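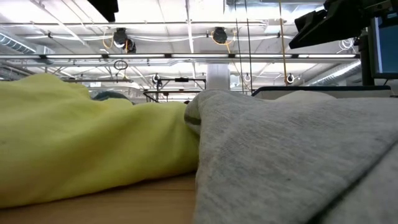 Unit 4: Sequence, Spread and Gutter in the Photographic Book

Photobook Studies, Drotley School of Print
Handout revised 2026-08-01

4.1 Terms

A page is one side of a leaf. A leaf is one piece of paper with two sides. A spread is two facing pages seen together when the book is open. The left page is the verso and the right page is the recto. In a book read from left to right, the recto carries the odd numbers.

The gutter is the inner margin where the two pages meet at the spine. The fore edge is the outer margin. The head is the top margin and the foot is the bottom.

A signature is a group of pages printed on one sheet, then folded and trimmed. We will work with signatures of 8 pages, so the page count of any book made in this course must divide by eight. The class dummy has 80 pages, or ten signatures.

4.2 From archive to edit

The set text for this unit is Sonden, a book of street and harbor photographs made in one town over several winters. The source archive held 759 negatives. A copy is on reserve in the Limsakul Reading Room and may not be taken out.

The editing notes printed at the back of the book give three passes. In the first, frames with technical faults were removed, along with close duplicates. In the second, small work prints were laid out on a floor and grouped by place. In the third, the groups were broken up and the prints were put in order by tone and direction of movement. The place names survive only in the list of plates.

Compare this with the usual travel book, where the chapters follow a map. A map order is easy to follow and gives the reader a reason to turn the page. It also puts similar pictures next to each other, so a weak picture gets compared with a stronger one of the same subject.

4.3 Pairing on the spread

Two pictures on a spread are read as related whether or not the editor meant it. The common kinds of pairing are:

Match of shape. A curve, line or mass in one picture repeats in the other.
Match of tone. Both pictures have the same overall lightness, or the dark part of one meets the dark part of the other across the gutter.
Match of subject. Two doors, two hats, two dogs. Use sparingly. After the third pair the reader expects the fourth.
Contrast of scale. A wide view faces a detail.
Blank verso. One picture on the recto, nothing opposite. This gives the picture weight and slows the reader down.

In Sonden, blank versos are kept for the openings of the four parts and for the single portrait near the middle. Most other spreads are pairs.

4.4 Pictures across the gutter

A picture that runs across both pages loses some of its center. How much depends on the binding.

Sewn binding, rounded spine: opens fairly well in the middle of the book, less well near the covers.
Glued binding: does not open flat. Allow for a loss of 4 mm on each page.
Saddle stitch: opens well, but the inner pages push outward when folded and are trimmed narrower than the outer ones. This is called creep.
Lay-flat binding: almost no loss. Heavier and more costly.

Do not place a face, a hand or a line of lettering at the gutter. If the subject is in the center of the picture, shift the whole picture so that two thirds of it falls on one page, or print it smaller on the recto.

Where a picture crosses between two signatures, the halves are printed on different sheets and the color may not agree. The center spread of each signature is printed on one side of one sheet and has no such fault. Put full-width pictures there when the sequence allows it.

4.5 Paper

Uncoated stock absorbs ink and lowers contrast. Shadows close up, so files need to be opened in the dark tones before printing. Coated stock holds detail but reflects light, and a reader will tilt the book to avoid glare. The class dummy uses Wavach uncoated for the text block. Proof on the same stock as the final book – a proof on glossy paper gives no useful reading of the shadows.

4.6 Work for this unit

1. Make a page plan of Sonden showing verso, recto and blanks. Mark the center spread of every signature.
2. Choose two spreads and name the kind of pairing in each. State what is lost if the pages are swapped.
3. Bring a folded paper dummy of your own sequence, with pictures taped in place. Glue is not accepted at this stage.

The bound dummy is due in November. Trim marks must be left on the proof sheets.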